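19 March 2018 — dye bench, Bikstead

Back in after a week off with my back. Kettle on, radio on, mordant bucket still where I left it (lid on, thank goodness). Three skeins of the Serra wool came out of the alum overnight and they feel fine, a bit squeaky but no more than usual.

Plan was to have another go at the warm gold for the Clidard blanket order, as the last lot came out looking like weak tea.
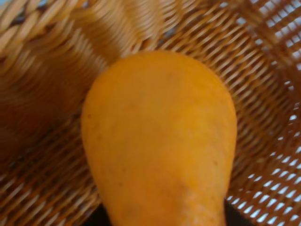
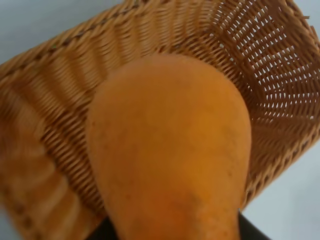
So, onion skins. I've been hoarding them since September and I finally had 300 g of dry brown skins, enough for a proper strong bath and a second weaker one after it. Brunello Marino wants the blanket stripe "golden but not mustard", and we've gone back and forth over it with bits of yarn taped to postcards, which is a daft way to agree on a colour. What I've settled on as a target is the fruit in the basket, the lighter golden part in the middle of it, with the deeper orange down the sides as the absolute limit. If a skein goes past that orange it's too far and goes in the sock pile!

Skins went into the big steel pot with rainwater, brought up slowly and held at 95 for an hour. I know the old notes say simmer and leave it at that, but last time I let it wander up and down all afternoon and I'm sure that's where the muddiness came from. Strained through the old pillowcase. Bath looked like strong marmalade syrup and smelled like somebody's soup.

Let it cool a good bit, then wool in wet, up to 84 and kept there. The Plollar thermometer reads a touch high compared with the glass one — I've written the glass reading here, so anyone repeating this please use the glass one too. Turned the skeins every few minutes with the dowel for the first half hour and then got distracted on the phone to the wool people about the short delivery (they say it's on the van, they said that before my week off).

Skein 1 out early. Lovely clear yellow, a bit too lemony at the ends where the ties were tight. I need to retie in a loose figure of eight, I always forget.

Skein 2 left in the full hour. This is the one! Warm, even, no green in it at all. Dry weight 202 g, label tied on.

Skein 3 I left to cool in the pot while I had lunch and it's gone brassy. Not horrible, just nothing to do with the order. Might overdye it with a bit of madder and see if it wants to be rust.

Rinse water ran yellow for ages on all of them, so next time more rinsing before the soap, and not the green soap, which I think shifts the colour. Need to test that properly on scraps, half green soap, half the plain flakes, both hung in the window for a fortnight.

Second bath is saved in the lidded bucket by the sink, DO NOT TIP IT OUT. It'll do for the pale stripe if I get to it before it goes off.

To get: cotton ties, plain soap flakes, more alum, new dowel (the old one's split at the end and it's snagging).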